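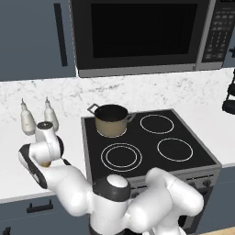 Black glass cooktop with white benchtop either side

White marks on glass cooktop that won't come off, and a benchtop question

Posted in Kitchens and Laundries, 7 May 2024

Thắng Tăng

We moved into a rental in Drastthorpe in February and it has a black glass electric cooktop. I've only ever had gas before. There is now a cloudy white ring on the front left zone and a few rough spots where something has boiled over. I've tried dishwashing liquid and a sponge, then bicarb soda left on for ten minutes, then the spray we use on the rest of the kitchen. The bicarb got some of it. The ring looks gone when the glass is wet and comes back when it dries.

The condition report from when we moved in says "cooktop clean, no marks" so I want to get it back to that before the next inspection. The agent has already mentioned it once.

Second thing. The benchtop next to it is white and has picked up a yellow patch, most likely from turmeric. I don't know what the benchtop is made of. It isn't cold to touch like stone and there's a join near the sink. Is bleach safe on it?

I don't want to spend a lot. The local shop has a Jindemier cooktop kit with a cream and a scraper, but the blade looks like it would scratch the glass. Has anyone used one?

Also, is it worth telling the agent now or should I wait until I've had another go at it?

Maree_Skokden

There are two separate problems on your cooktop and they need different things.

The ring that disappears when wet is almost certainly mineral scale from water. Pots boil over or get put down with a wet base, the water dries off and the calcium stays behind. Detergent does nothing to it. Use plain white vinegar. With the cooktop off and fully cold, lay a paper towel over the ring, wet it with vinegar and leave it for 15 minutes. Wipe off, rinse with a damp cloth, dry with a clean one. You may need to do it twice. We have hard water out at Skokden and I do mine every couple of weeks.

The rough spots are burnt food and they need the scraper. I was nervous about it too but a blade made for glass cooktops won't scratch if you use it properly. Put a bit of the cream down first so the glass is never dry. Hold the blade low, close to flat, and push away from you in short strokes. Don't use the corner. If the blade has a nick or any rust on it, change it. Most scratches I've seen come from worn blades, or from grit under a pan that gets dragged across.

I haven't used the Jindemier one specifically. They all seem to be much the same, so I'd buy whichever has spare blades included.

Things to keep off the glass:

Steel wool and the green side of a sponge
Oven cleaner
Powdered cleansers
Anything with ammonia in it, which includes a lot of window sprays

Bicarb is fine as a damp paste. Rinse it properly, though, as it leaves its own white film and that could be part of what you're seeing.

One more warning. Sugar is the exception to waiting until it's cold. If jam or syrup goes over, turn the zone off and scrape it off while it's still warm, with an oven mitt on. Once sugar sets hard it can pull little chips out of the surface, and those can't be fixed. A replacement glass for my sister's was quoted at $905 before labour.

On the benchtop, a visible join and not cold to touch sounds like laminate, but I can't be certain from here. Don't start with bleach. Make a paste of bicarb and water, spread it over the yellow patch, leave it for an hour and wipe off gently without scrubbing. Turmeric also fades in sunlight, so if the patch is near a window it may go by itself over a few weeks. If you do end up trying bleach, dilute it well, test somewhere out of sight such as behind the kettle, and rinse everything afterwards. Never use it on the same day as the vinegar in the same spot — the two together give off chlorine gas.

benchpress

just get the scraper. did mine in five minutes after months of mucking round with sponges. never scratched

toast works on turmeric? no idea, my mum used lemon juice

D. Harrow

Agree with most of what Maree wrote. I'd add something on the rental side.

Take dated photos before you start cleaning and again when you finish. Check the photos attached to your condition report as well. "No marks" is often ticked without anyone looking closely, and if the ring shows in the original photos it's not your problem. I wouldn't contact the agent about scale or burnt food, it's ordinary cleaning. I would tell them in writing if you find a crack or a chip, and stop using that zone if it's cracked.

For day to day, wipe the base of the pot before you put it down. That stopped nearly all of the rings at our place.

Thắng Tăng

Thanks all. Vinegar took the ring off on the second go. Bought the scraper and will do the rough spots on the weekend. The yellow patch is lighter after the paste but still there, so I'll leave it a few weeks before trying anything stronger.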